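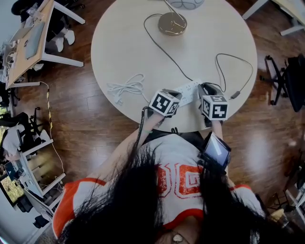 Crosswords by post: anyone else still swapping home-made grids?

Paewai Puzzlers Forum > Setting and Solving > General chat

jarrah_m
December 19, 2023
Hello all! I've finally finished my first full-size cryptic and I'm absurdly pleased with it. It took me since May, on and off, mostly on the bus. I had one corner that would not fill no matter what I did, and in the end I ripped out the whole bottom left and started again with DROMEDARY going down. Best decision I made!
What I'd love is to get a postal swap going. You make a grid, print it or draw it, stick it in an envelope, and somebody else's lands on your mat. I know we could all just email files, but there is something lovely about solving in pencil on a bit of paper someone has folded up for you. Who's in?
Jarrah Mudgway

inkyfingers
In! I've got a drawer of half-done ones and this might push me to finish them. Are you wanting cryptics only or can I send a plain one? My clues are rubbish but my grids are quite pretty.

jarrah_m
Plain ones very welcome. Pretty grids very, very welcome.

OldPrasen
Count me in too, with one grumble. If we're doing this, can we please agree on proper symmetry? I had a swap puzzle once with a black square plonked in the middle of nowhere and it put me off my tea.

Lindsay Wihongi
I'm going to disagree with OldPrasen, nicely. Some of the best fun I've had solving was in lopsided grids. If dropping the symmetry lets a new setter use a great long answer, let them. Nobody at my kitchen table has ever put down their pencil over it.

OldPrasen
They should have!

Lindsay Wihongi
Ha. Well, you can have all the symmetrical ones and I'll take the rest.

tealeaf_285
Not to take sides (I'm taking Lindsay's side) but the clues matter so much more. I'd sooner have a wonky grid and a clue that makes me laugh out loud than a perfect grid full of ERNE and OGEE. Jarrah, can we see one of yours?

jarrah_m
Oh go on then. "Small insect confused net (5)". Be kind.

tealeaf_285
Hmm. I've got ANT as the insect, and that's three letters, and then net jumbled is three more. So that's six. Am I being dim?

jarrah_m
No, I've just looked at it again and it doesn't work at all. It was in the bit I ripped out and I must have copied it from the old sheet. Mortified! Try this one from the real thing: "Quiet, everyone, it's a shroud (4)".

inkyfingers
PALL! P for quiet, ALL for everyone. Oh that's neat, I like that a lot.

OldPrasen
Very tidy. That one I have no complaints about.

bandberg_bill
Paper question for those who draw by hand. I've been using squared paper from a school exercise book and the ink goes straight through. What does everyone else use?

Lindsay Wihongi
I buy a thick pad, 300 sheets, and it lasts me ages. Draw the lines in pencil first, ink the black squares last and let them dry before you rub anything out. I smudged a whole Christmas puzzle for my sister once by being impatient, and she solved it anyway, bless her, but 14 across was mostly thumbprint.

bandberg_bill
Thank you, will try that. Do you number before or after you ink?

Lindsay Wihongi
After, always. I change my mind too much.

OldPrasen
Before. In pencil, then go over them.

tealeaf_285
You two should be made to swap with each other.

jarrah_m
That is now happening, I'm doing the list and I've paired you up! So far it's me, inkyfingers, OldPrasen, Lindsay, tealeaf and Bill if he wants to. Send me a message with your address, please don't post it here. Solutions go in a separate sealed envelope inside the main one.

bandberg_bill
Yes please, put me down. Mine will be small and easy.

inkyfingers
Small and easy is exactly what I want after work. Can I have Bill's?

jarrah_m
Done!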